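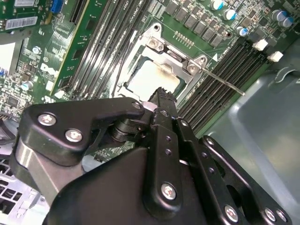

A reader of my January column wrote to ask whether anyone still bothers to save the processors out of old server boards, or whether the whole lot simply goes in the shredder. Well, dear reader, they do bother, at least at Kurnau, and I can tell you so because I spent the better part of a day there for their open house on 6/25/26, and came home with sore feet and a far higher opinion of green circuit boards than I had when I left.

Kurnau takes in retired office and server equipment and sorts it into what can be used again and what can't. I had pictured a dim warehouse with heaps in the corners. It was bright and rather cheerful, with coffee by the door and a plate of almond cookies that I visited more than once. They had capped the visitors at 70 and split us into groups, and mine was lucky enough to start in the board room (their joke, and they are very fond of it).

I had never properly looked at a processor in its socket before. On the server board we were shown, a silver metal frame goes around the socket, and with the load plate swung open there is the chip, square and pale silver on top, like the lid of a very small and expensive tin. The part you see is the heat spreader. A faint brownish smudge ran along one edge, and a woman in my group asked if it was scorched. Probably old thermal paste, we were told, the stuff that goes between the chip and its cooler, and they see it all the time. It gets wiped away with alcohol and a lint-free cloth later on, and you mustn't scrub.

The rule they repeated most was to lift straight up and never slide. The contacts in a socket like that are terribly fine, and a chip dragged sideways can spoil the board beneath it. Chips that come out go into molded trays from a firm called Plollard, each with its own little well, and the trays go to the test bench next door. The bench software is called Đào, after the peach blossom, and it turns a lovely pink when a part passes. I could have watched it all afternoon!

Not everything passes, of course. The morning's delivery was 461 boards from a single customer, and our guide wouldn't be drawn on how many would be worth keeping. Boards with bent contacts are set aside for Horetti, who recover the metals, and we saw a stack of their gray crates waiting by the loading dock, each one rated for 600 pounds.

Lunch was soup and bread at long tables, and then there was a short talk on wiping hard drives, which I'm afraid I found hard going after the soup. The questions were good, though. One man wanted to know if he could bring in a single old desktop, and the answer was yes, on any weekday morning, no charge, but please take the batteries out of the keyboard first.

If you go to the next one, park behind the building, where there is shade, and wear flat shoes. The tour lasts 2 hours without the talk. They were still handing out cookies when I left, and I took one for the drive.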